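Tirer two-arm kit, set-up guide, revision of 3 June 2026

## 4. Placing the task board and first run of the hands

Do this section after the arms are fixed to the body and the start-up check in section 3 is passed. If the Plokel controller still shows code 441, go back to section 3. The board exercise will not start with this code active.

You need:

- the task board with its loose parts in the bag
- the black table mat
- the hex key from the arm box

### 4.1 Preparing the table

1. Put the table in front of the robot. The table height must be 68 cm, measured to the top of the surface without the mat.
2. Lay the mat on the table with the dotted side up. The area under the board must be flat. A corner which hangs over the table edge may stay as it is.
3. Lead the arm cables to the side and leave some slack in them. Do not pull them tight and do not fix them with tape to the mat.
4. Lock the wheels of the table, if it has wheels.

> **Caution:** Before you reach over the table, press the stop button and wait until the controller shows HOLD. The arms keep their position in HOLD, but a finger can still close a little when power comes back.

### 4.2 Placing the board

1. Lay the board on the mat with its long side pointing away from the robot. A small angle is allowed. The Vikik software finds the board by itself and corrects for the angle.
2. Put the gear and the peg at the far end of the board. The gear lies flat, with the knob up. The peg stands upright.
3. Put the small blocks on the left side of the board, next to each other.
4. Press each part by hand once. If a part rocks, take it out, clean the place under it with a dry cloth and put it back.

Note: The board is white and reflects strongly. If you have a lamp directly over the table, turn it down until the software no longer reports "glare". The room can be quite dark for this exercise.

### 4.3 First run

1. Check that both hands are open and that nothing is inside the fingers.
2. Release the stop button. Wait for READY.
3. In Vikik, choose **Board**, then **Slow**. For the first run do not choose another speed.
4. Press **Start**. The arms come in from both sides to the board.
5. Watch the distance between the left hand and the board. If the fingers touch the board edge on the way in, press stop and repeat the height setting in 4.1.
6. Let the program run 3 times without changing anything. Write down the result of each run in the table on the last page.

> **Caution:** Do not hold the board with your hand during the run, also not when it slides. Press stop first, then move it.

### 4.4 If something is not right

**The board slides on the mat.** The mat is dusty or it is upside down. Wipe it and check the side.

**A hand stops over the board and does not close.** Open the **Hands** page and press **Calibrate**. It takes some 2 minutes for each hand. Keep the table clear of tools during this time.

**The gear is not found.** Check that it is not turned over. The gears sold separately by Deligiannis fit also, but you must select them in the parts list.

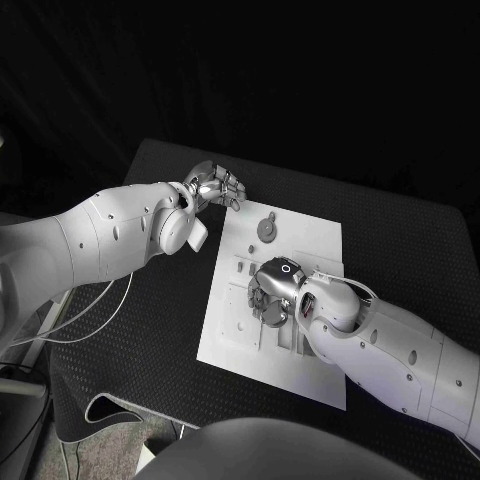
Fig. 4: Both hands at the task board, left hand at the far corner, right hand over the middle.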